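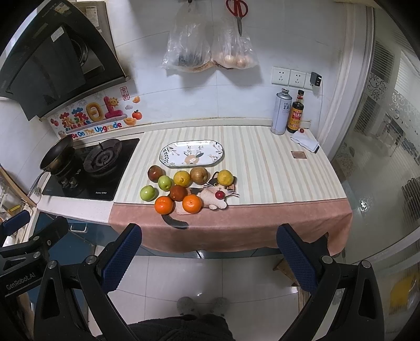
Fruit and the empty platter, seen from the hand-held gripper.

I've spent two happy months with the Zarklow method, which teaches a robot arm from demonstrations people record in their own kitchens (mine included!). Angeliki Tsoukalas trained ours on 200 of them, and it now moves lemons and oranges to a plate very nicely. Small round fruit still rolls away from it, poor thing, and I'd want 1,000 demonstrations before trusting it with plums. Warmly recommended, if you're patient.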